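Two-arm cloth folding build, left arm always gets to the shirt late

Posted September 3, 2019 in Home Builds

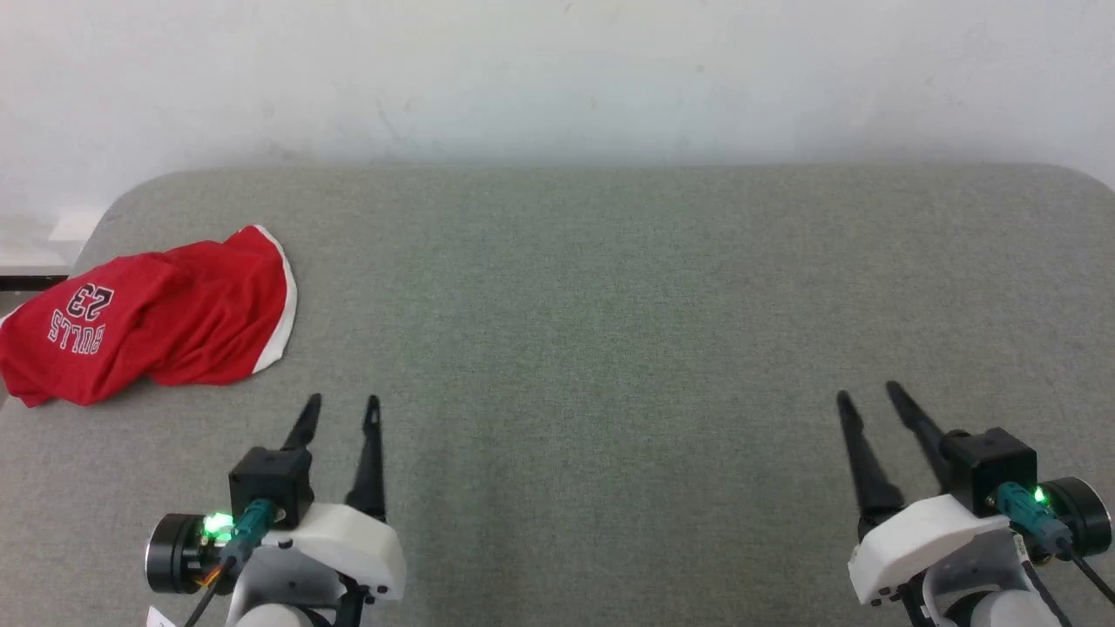 So I've been at this since December and I'm finally at the stage where both arms move when I tell them to, which my family is very tired of hearing about. The goal is folding. One shirt, one table, two arms, nothing fancy. I've got a basketball jersey as my practice piece, bunched up on gray felt, and the arms are supposed to go get it, drag it to the middle and spread it out before any folding starts.

The trouble is timing. When both arms start together the right one gets where it's going and the left one lags, then catches up in a little jump at the end. By then the right has already pulled and the jersey twists up like a dishrag. If I run the left arm by itself it's fine! Smooth the whole way. It only gets weird when they move as a pair.

Both arms hang off one controller board (a Waaka, secondhand) and I'm sending positions 25 times a second from my laptop. The software is Orby because that's what the guy at our shared shop uses. I've swapped the left data cable already and it made no difference. Power supply is the one that came with the first arm, and yes, I'm running both off it, please be gentle.

Also, bonus problem: when a finger does get hold of the jersey it often grabs the felt too and drags the whole cover along. Any ideas?

Jarrah Tomoana

mumesov_fan

You kind of answered it yourself in the second to last paragraph. One supply meant for one arm, feeding two arms. Get a second supply and try again before you touch anything in the software. I chased a "software bug" on my own pair for 67 evenings (my wife kept a tally on the fridge) and it was sagging voltage the entire time. Put a meter on the left arm's power leads, start both arms at once and watch the reading. If it dips, there you go.

When you add the second supply, tie the grounds together. Leave the plus sides separate. And keep your hand near the switch on the first run, my left arm was a lot livelier once it was getting fed properly and it whacked the table pretty good.

On the felt, pull it tight and clamp it underneath, all the way around. Mine was only held at the corners for ages and it bubbled up in the middle every time.

pinchpoint2966

Power is worth checking but I wouldn't bet the farm on it. Look at how Orby sends the commands. In the version I have, it talks to the right arm, waits for a reply from every joint, and only then talks to the left. At 25 a second you may be running out of time on each pass, so the left side misses a turn and then jumps to make it up. That would fit with it being smooth on its own.

Two things to try. Drop the rate way down and see if the jump goes away (the motion will look lumpy, ignore that for now). Then look in the settings for a group write option, it was buried under the port settings when I found it. It sends all the joints their positions in one shot and you stop waiting on replies.

For grabbing, pointy fingers on felt are going to dig in if you come straight down. Come in lower and from the side, and go for a ridge in the cloth where there's a fold standing up. I stop the fingers a hair above the table and let them close on the ridge. A jersey is slippery stuff too, so I'd practice with an old cotton T-shirt first and go back to the jersey after.

dellsgarage

just buy a Clikby, mine came with both arms set up already. never tried laundry on it though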